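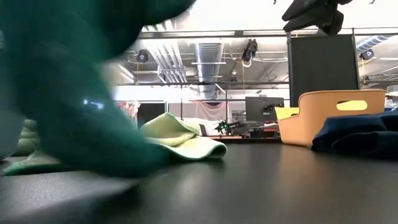

Was ist zu tun, wenn der Greifer ein Textilteil nach dem Anheben nicht mehr freigibt?

Zuerst den Bewegungsablauf anhalten, dann den Greifer im Handbetrieb über der Tischfläche öffnen und das Teil von Hand entnehmen. Ein Neustart der Steuerung ist dafür nicht erforderlich.

7.4 Störung E-152: Greifer öffnet nicht vollständig

Die Meldung E-152 erscheint, wenn die Finger 1000 ms nach dem Öffnungsbefehl die Endlage nicht erreicht haben. Häufigste Ursache ist Stoff, der zwischen Finger und Gelenk eingezogen wurde. Betroffen sind vor allem dünne Tücher und Teile mit offenen Säumen.

VORSICHT
Quetschgefahr an den Fingern. Die Haltekraft bleibt nach einem normalen Stopp bestehen. Nicht in den Greifer fassen, solange die Anzeige »Antrieb aktiv« leuchtet.

Vorgehen

1. Am Bedienteil »Halt« drücken und den Stillstand des Arms abwarten.
2. Betriebsart auf »Hand« stellen. Die Geschwindigkeit wird automatisch auf 38 mm/s begrenzt.
3. Arm so weit absenken, dass das Textil auf dem Tisch aufliegt und nicht mehr unter Zug steht.
4. Im Menü »Greifer« die Funktion »Langsam öffnen« wählen.
5. Öffnen die Finger nicht, den Antrieb abschalten und am Hauptschalter gegen Wiedereinschalten sichern. Danach die Finger mit dem beiliegenden Hebel auseinanderdrücken.
6. Stoff entgegen der Einzugsrichtung herausziehen. Nicht schneiden. Fadenreste mit einer Pinzette entfernen.
7. Antrieb einschalten, Greifer dreimal ohne Last öffnen und schließen.
8. Meldung quittieren und die Referenzfahrt starten.

Hinweis: Bei der Referenzfahrt darf kein Textil über den Rand eines Sammelkorbs in den Fahrweg ragen. Der Korb selbst wird von der Kollisionsüberwachung erkannt, herabhängender Stoff dagegen nicht zuverlässig.

Hinweis: Tritt E-152 zusammen mit E-267 (Lastwert unplausibel) auf, hängt in der Regel noch ein zweites Teil am Greifer. In diesem Fall die Schritte 3 bis 6 wiederholen, bevor quittiert wird.

Wiederholte Störung

Kehrt die Meldung nach der Referenzfahrt zurück, die Fingerbeläge auf Risse prüfen und gegebenenfalls paarweise tauschen (Satz Dristov, siehe Ersatzteilliste). Anlagen mit der Steuerung Cevgate benötigen nach dem Tausch einen neuen Nullabgleich nach Abschnitt 5.2.

Abschnitt geändert: 6. Dezember 2021, H. Vahidi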